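Pelwood 레시피 메모 모음 README

안녕하세요! 집에서 빵을 굽다가 메모가 너무 쌓여서 결국 데이터셋으로 묶어버린 사람입니다. Pelwood는 제가 4년 동안 구운 사워도우 기록이에요. 처음엔 냉장고 문에 붙인 쪽지였고, 그다음엔 스프레드시트였고, 지금은 이렇게 폴더가 됐네요 ㅎㅎ 통계 연습하실 분, 반죽 온도 때문에 밤잠 설치시는 분, 그냥 남의 실패담 읽는 게 재밌는 분 다 환영합니다.

마지막으로 손본 날: 4월 24일

뭐가 들어 있나요

bakes.csv 가 본체입니다. 한 줄이 빵 한 번이고 전부 1517줄이에요. 날짜, 밀가루 종류, 수분율, 스타터 비율, 1차 발효 시간, 반죽 온도, 굽기 온도, 그리고 제 맘대로 매긴 점수가 들어 있어요. 열은 모두 19개인데 솔직한 심정으로는 절반만 쓰셔도 충분해요.

notes 폴더에는 자유 메모가 785개 있습니다. 맞춤법은 포기했으니 감안해 주세요. 새벽에 쓴 건 특히 심해요 (제가 봐도 무슨 말인지 모르겠는 게 있어요).

starters.csv 는 스타터 족보입니다. Karetti는 호밀로 시작한 녀석이고, Medrano는 Karetti에서 덜어내 흰 밀가루로 갈아탄 녀석이에요. 둘은 성격이 꽤 달라서 분석할 때 섞지 않으시는 게 좋아요. Karetti가 훨씬 시큼하고 성질도 급합니다!

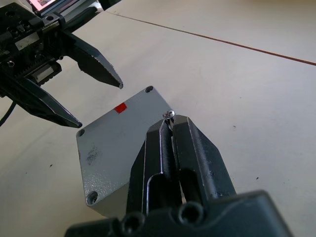
수분율은 어떤 기준으로 계산했나요?
전체 밀가루 무게 대비 전체 물 무게이고, 스타터에 들어간 밀가루와 물도 양쪽에 다 더했습니다.

초반 기록은 스타터를 빼고 계산해 놨었는데, 나중에 Yareli Cortés 님이 메일로 숫자가 이상하다고 알려주셔서 전부 다시 계산했어요. 그때 엑셀 붙잡고 주말을 통째로 날렸지만 덕분에 지금은 믿고 쓰셔도 됩니다. 예전 값은 hydration_old 열에 남겨뒀어요. 지우기가 좀 아까워서요.

온도 열 읽는 법

dough_temp 는 반죽 한가운데에 탐침을 꽂아서 잰 섭씨 온도예요. 믹싱 끝나자마자 한 번만 쟀습니다. room_temp 는 부엌 선반 위 온도계인데, 오븐 켜면 같이 올라가는 자리라서 굽는 날 오후 값은 조금 높게 나와요. 12월 기록에는 room_temp 가 빈칸인 줄이 많습니다. 온도계 건전지가 나갔는데 한참 몰랐거든요. 빈칸은 그냥 빈칸이니까 0으로 채우지 말아 주세요, 제발요.

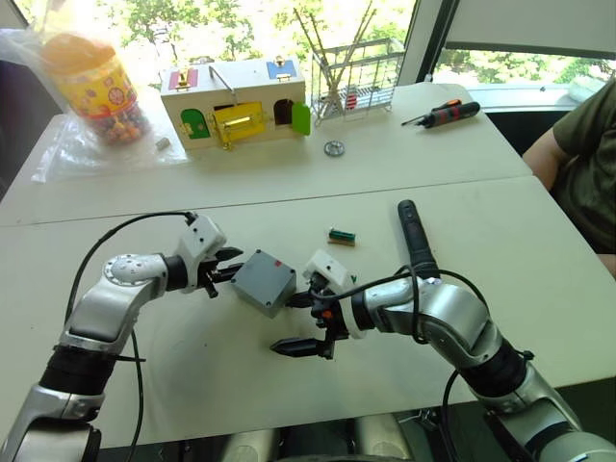

점수는 어떻게 매겼나요

다섯 칸짜리 점수표예요. 껍질, 속결, 신맛, 부풀기, 다음 날 아침 토스트 맛. 마지막 항목은 제 취향이 너무 들어가 있어서 민망한데, 그래도 빼기는 싫었어요. 아침에 버터 발라 먹으려고 굽는 빵인걸요. 점수 매기는 사람은 저 하나뿐이라서 배고픈 날은 후하고 코 막힌 날은 짭니다. 평균 낼 때는 월별로 나눠 보시길 권해요. 망한 빵도 안 빼고 다 넣었고요, 오븐에 깜빡 두고 나간 빵은 status 열에 burnt 라고 적혀 있습니다.

밀가루 이름

상표 이름은 일부러 안 적고 white, whole, rye, spelt 로만 구분했어요. 섞어 쓴 날은 많이 들어간 순서대로 더하기 기호로 이어 붙였고, 정확한 비율은 flour_mix 열에 있습니다. 통밀은 같은 봉지라도 여름과 겨울에 물 먹는 게 달라서, 통밀 비율이 높은 줄끼리 비교하실 땐 계절도 같이 봐 주세요.

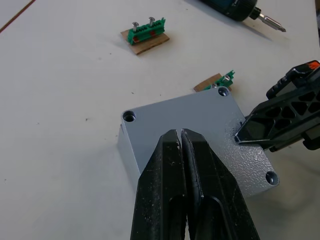 읽는 데 4분

불러오는 법

UTF-8, 쉼표 구분, 첫 줄이 열 이름입니다. 메모 파일 이름은 bake_id 와 같아서 그걸로 이어 붙이시면 돼요. 메모가 없는 빵도 많으니까 합칠 때 bakes.csv 쪽을 기준으로 잡으세요. 안 그러면 줄이 확 줄어서 깜짝 놀라실 거예요 (제가 그랬어요).

jekton.py 는 제가 쓰는 작은 정리 스크립트예요. 이름은 Jekton이라고 거창하게 붙였는데 하는 일은 날짜 모양 맞추고 중복 줄 찾는 게 전부입니다. 안 쓰셔도 아무 문제 없어요.

알려진 문제

발효 시간은 제가 잠든 사이에 끝난 경우 일어난 시각으로 적혀 있어요. overnight 열이 1인 줄은 오차가 꽤 크다고 봐 주세요. 초창기 저울은 5그램 단위로만 나와서 소금 양이 죄다 딱 떨어집니다. 제가 꼼꼼해서 그런 게 아니에요!

사용 조건

마음껏 쓰시고, 어디 올리실 때 Pelwood 이름만 한 줄 적어 주세요. 오류를 찾으시면 이슈에 bake_id 를 같이 남겨 주시면 됩니다. 답은 좀 느려요. 보통 반죽 접는 사이사이에 확인하거든요.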